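Group report, Community Textiles unit
Members: Chae-won Cha, Tín Kim, Eun-ji Ra
Supervisor: Ms. Mi-kyung Kwon

# Drying clothes indoors in rented student rooms

## 1. Why we chose this subject

In June our city is cold and it rains often. The three of us live in shared houses near the campus, and in all of these houses there is the same quarrel, which is about the dryer. It costs money, it is loud at night, and there is only one of it. So most people hang their laundry in the bedroom with the window closed, and after some weeks the corner behind the wardrobe begins to smell.

Our first plan was to compare laundry detergents, but Ms. Kwon told us that this was done by other groups many times. She asked what we do ourselves when it rains. From this question came our project.

We wanted to learn three things: how long a load of laundry needs to dry in a bedroom, how the humidity of the room changes during this time, and whether students know what their lease says about mould.

## 2. Where we worked

The measurements were made in two houses. Hanent is a brick house with thick walls and small windows, built before any of us was born. Palard is a newer building with four floors, where every bathroom has a fan but the bedrooms have none. We got permission from the tenants in both houses and, for Palard, also from the building manager, Mr. Sutrisno Tuhumury. He was very helpful and lent us his own humidity meter when ours stopped working.

The bedrooms were similar in size. Both had a single window, and both had a heater under it. In Hanent the heater is controlled by the landlord, so it turns off at 10 p.m. and we could not change this. It made our comparison less fair, and we come back to it in section 6.

## 3. Method

Each test used the same load: cotton T-shirts, two towels, socks, one pair of jeans and some sports clothes. The load was washed in cold water and spun at the highest speed of the machine. We weighed it on a kitchen scale before washing and again right after the spin. Then we hung everything in the bedroom and weighed it every two hours until the weight did not change any more. During the night we did not weigh, so for some tests the exact end is missing.

The room was tested in three conditions:

- window closed, door closed
- window closed, door open to the hallway
- window open by the width of a hand for the first two hours, then closed

We made 18 tests in total. Two of them had to be thrown away. In one, a roommate took her towel from the load before it was dry, and in the other we forgot to write the starting weight.

T-shirts and sports tops went on hangers, one piece on each, and were not buttoned or folded over. Towels were put over the bar with one half on each side. We tried to leave the width of a fist between pieces, but with the full load this was not always possible.

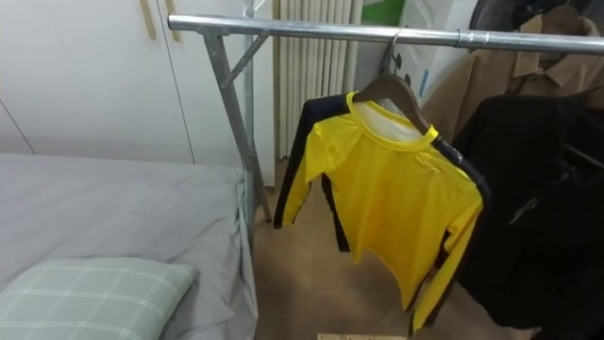 ## 4. Results

### 4.1 Drying time

The synthetic sports clothes were always dry first, in every room and every condition. The jeans were always last, and the waistband was the slowest part of them. In Palard the complete load needed 18 hours with the window and door closed. When we opened the window for the first two hours, it was faster, even on rainy days. This surprised Tín, who had expected that the wet air outside would make it worse. Our explanation is that the cold air outside contains less water than the warm air in the room, although the weather report calls it humid.

In Hanent the drying was slower in all conditions. After the heater turned off, the weight of the load almost did not change until morning.

### 4.2 Humidity

Before the laundry was hung, the meter in the Palard bedroom showed 50 percent. With everything closed, the highest value was 64 percent. With the door open the peak was lower, but then the hallway became damp and one neighbour complained. The open window gave the lowest peak, and the room was cold for a short time only.

### 4.3 Questionnaire

We also asked students in the two houses to fill in a short paper form. Only 8 forms came back, so we do not make strong claims from it. Most of the students who answered did not know that their lease has a paragraph about airing the rooms. One student wrote that she never opens the window in winter, because her mother told her it is wasting the heat.

## 5. What we recommend to tenants

Use the highest spin speed that the fabric allows. Hang shirts on hangers and keep space between them. Open the window at the beginning, when the clothes give off the most water, and close it later. Do not put the rack against an outside wall. Turn the jeans inside out, pockets too.

## 6. Limits of our work

The number of tests is small and the two houses have different heating. The kitchen scale shows only steps of five grams, so the last part of the drying is not precise. We also did not measure the temperature of the walls, and for mould this is probably more important than the air. If another group continues the project, we suggest to buy a simple surface thermometer and to begin earlier in the season.

## 7. Division of work

Chae-won planned the tests and wrote sections 3 and 4. Tín did the weighing in Palard and made the tables in the appendix. Eun-ji did the weighing in Hanent, prepared the questionnaire and corrected the language of the report together with the writing centre.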